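How to Make Cold Brew Coffee at Home

Cold brew is coffee made by soaking ground beans in cold water for a long time and then straining out the grounds. No heat is used at any point. The result is less sour than hot coffee and keeps well in the refrigerator.

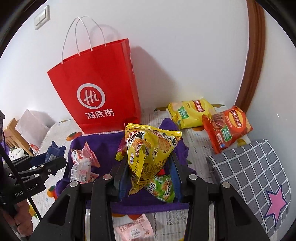

The method below makes a concentrate, meaning a strong coffee that you thin with water or milk before drinking. It takes ten minutes of work in the evening and another ten the next morning.

What you need

124 grams of whole coffee beans
1 liter of cold water
A large jar or pitcher with a lid
A fine mesh strainer
Paper coffee filters or a clean piece of cheesecloth
A long spoon
A kitchen scale
A clean bottle for storage

Choosing the coffee

A medium or dark roast works well. Light roasts can taste thin when brewed cold, though some people like them that way. I have used the house blend from Bodin for most of my batches and the dark roast from Isholm when the first one is out of stock. Beans that are a few weeks old are fine for this. Save the freshest bag for hot coffee.

Grinding

Set the grinder to coarse. The grounds should look like raw sugar or coarse sea salt. My grinder is a Grutton with numbered settings and I use the second from the top, but the numbers differ from one model to the next, so go by how the grounds look. A fine grind clogs the filter and leaves mud at the bottom of the bottle. If you buy coffee already ground, ask for a French press grind.

Brewing

1. Put the ground coffee in the jar.

2. Pour in 200 milliliters of the water and stir until all the grounds are wet. Dry pockets tend to hide at the bottom, so push the spoon all the way down.

3. Add the rest of the water slowly. Stir once more.

4. Put the lid on and leave the jar in the refrigerator for 16 to 18 hours. On the counter it takes 12, but use the refrigerator if your kitchen is warm.

Do not shake the jar while it brews. The grounds will float at first and sink later – both are normal.

Straining

Set the strainer over a large bowl and pour the coffee through it. Let it drip. Pressing on the grounds with the spoon gets a little more liquid out, but it also makes the coffee bitter and cloudy.

Rinse the strainer, line it with a paper filter, and pour the coffee through a second time into the bottle. This part is slow. If the filter stops dripping, swap in a new one. Cheesecloth is faster but lets more sediment through; fold it at least twice.

Serving

Mix one part concentrate with one part water over ice, then taste it. Some people go up to 2 parts water. With milk, equal parts is usually right. For a hot cup, add boiling water to the concentrate instead of heating the concentrate in a pan.

Storage

Keep the bottle closed in the refrigerator and drink it within a week. Coffee that has already been mixed with water loses its taste sooner and should be used in 2 days. Leftover concentrate can be frozen in an ice cube tray and used in iced coffee later.

Common problems

Too weak: brew longer, or check that the grind is not too coarse.

Too bitter: shorten the time by two hours.

Gritty: strain again through paper.

Updated in March with the longer refrigerator time, after a note from Gonzalo Casado.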